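Mesa auxiliar Rilero y caja transparente Flalline
Guía de puesta en servicio y uso diario
Edición de noviembre de 2022

Sección 2. Preparar la mesa y llenar la caja

Antes de empezar, lea la sección completa. Para este trabajo basta una persona. Necesita un paño suave, agua tibia, jabón neutro y la caja ya sacada de su embalaje.

2.1 Colocación de la mesa

1. Elija un lugar plano. La mesa se puede poner sobre moqueta o sobre suelo duro.
2. Deje espacio libre en los lados, para que una persona sentada pueda mover los brazos con comodidad.
3. Apoye las dos manos en el tablero y presione primero en una esquina y después en la contraria. Si la mesa se mueve, gire el pie regulable de esa esquina hasta que quede firme.
4. No arrastre la mesa cuando tiene objetos encima. Retire los objetos y levántela entre dos personas.

Atención: no ponga la mesa pegada a un radiador. El calor continuo puede abrir el canto del tablero.

2.2 Limpieza del tablero

1. Quite el polvo con el paño seco.
2. Humedezca el paño en el agua con jabón y escúrralo bien.
3. Pase el paño en el mismo sentido de la veta.
4. Seque enseguida con la parte limpia del paño.
5. Mire el tablero desde un lado, con la luz de frente. Si hay restos de jabón, en la zona del reflejo se notan más.
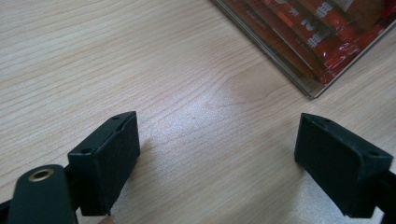

Figura 1. Veta del tablero claro y zona de reflejo en la superficie.

Nota: las líneas onduladas más oscuras son parte del dibujo del tablero y no son manchas. No intente quitarlas frotando.

Atención: no use alcohol, acetona ni estropajo. La garantía no cubre un acabado rayado por estos productos.

2.3 Llenado de la caja

1. Lave la caja con agua tibia y séquela por dentro antes del primer uso. No la meta en el lavavajillas.
2. Ponga la caja de pie sobre el tablero, lejos del borde, con la etiqueta pequeña hacia usted y en la parte de abajo.
3. Introduzca los palitos envueltos uno por uno, siempre en vertical. El modelo de 170 mm de alto admite un peso máximo de 900 g.
4. Cuando el fondo esté cubierto de pared a pared, pare y compruebe que todavía puede sacar un palito sin tirar de los otros.
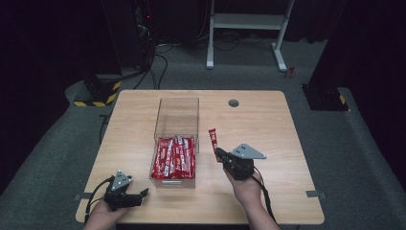 La cantidad correcta depende del grosor del envoltorio, y por eso no damos en esta guía un número fijo de unidades. Recomendamos llenar solamente la parte inferior y dejar vacía la parte de arriba, como está la caja con los palitos rojos, que se apoyan unos en otros y no se caen. Para sacar un palito, tómelo por el extremo superior y levántelo despacio; cuando está fuera se puede inclinar sin problema. Si el envoltorio se engancha, suelte, mueva un poco el grupo y pruebe otra vez. Un envoltorio roto no se debe devolver a la caja.

Atención: las paredes de la caja son finas. No la levante por una sola pared cuando está llena. Sujétela con una mano por debajo.

2.4 Revisión al terminar

1. Recoja los palitos que quedaron fuera y ponga los productos envasados juntos a un lado.
2. Deje despejado el centro del tablero y pase otra vez el paño seco.
3. Espere 15 minutos antes de poner un mantel, si ha limpiado con agua.

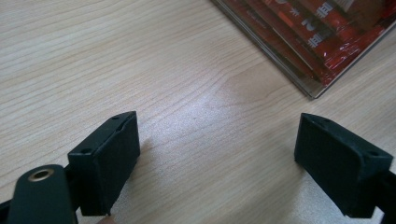 Figura 3. Centro del tablero despejado, con los productos envasados aparte.

Nota: en julio y en otros meses de calor, los palitos con chocolate se guardan mejor en un armario fresco. La caja no es hermética y no protege de la temperatura.

Piezas de repuesto: para pedir una caja nueva o pies regulables, escriba a Berkthorpe, a la atención de Beatriz Fonseca, e indique el modelo y el color del tablero. El montaje de las patas se explica en la sección 1.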